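Recording grasp demonstrations on the Teltstead bench arm
Vsevolod Hordiienko 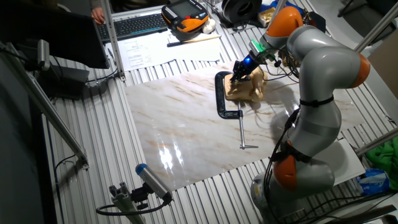
Gripper closed on the workpiece, base board held with a C-clamp.

The procedure covers one recording session for the grasp policy, from clamping the part to exporting the episodes. It assumes the arm is already calibrated and that the Aredero recorder is installed on the bench computer. A full session is 145 episodes on one part.

1. Fix the part
Set the part on its wood base and clamp the base from the side, with the screw handle pointing away from the approach path. Push the part sideways by hand. If the base slides, tighten and push again. A base that creeps during the session gives episodes in which the recorded part pose is wrong, and these are hard to find afterwards.

2. Set the start pose
Jog the arm to the start pose with the teach pendant and store it as HOME_A. Vary the start pose between episodes using the offset table in Tambunan. Do not enter offsets by hand. Hand-entered values tend to cluster, and the policy then learns a narrow approach.

3. Check the streams
Open the recorder and confirm that joint state, gripper width and camera frames are all arriving. Compare the newest time stamp on each stream. The largest gap allowed is 38 ms. If the gap is larger, restart the camera service first, then the recorder. Restarting them in the other order leaves the old clock offset in place.

Glare on a polished work surface changes with the overhead lights. Leave the lights as they are for the whole session and lock camera exposure before the first episode.

4. Record
Start the episode, wait for the tone, then guide the arm to the part. Approach at a steady speed, close the gripper, hold for 3 seconds, open, and retreat. Stop the episode only when the arm is back at its start pose.

Keep hands out of the camera view during the hold. Failed grasps are kept. Mark them F in the episode list and do not repeat them under the same number.

5. Label
Each episode needs a part ID, a grasp site and a result. Grasp sites are numbered on the part drawing. If the fingers landed between two sites, enter the nearer one and set the "between" flag.

6. Export
Run the Havau export script on the session folder. It drops any episode longer than 2000 frames and writes the dropped numbers to skipped.txt. Read that file before deleting the raw data. A long list usually means the stop command was given late.

Copy the exported folder to the shared drive by Thursday evening. The training job reads the drive overnight and ignores folders without a labels file.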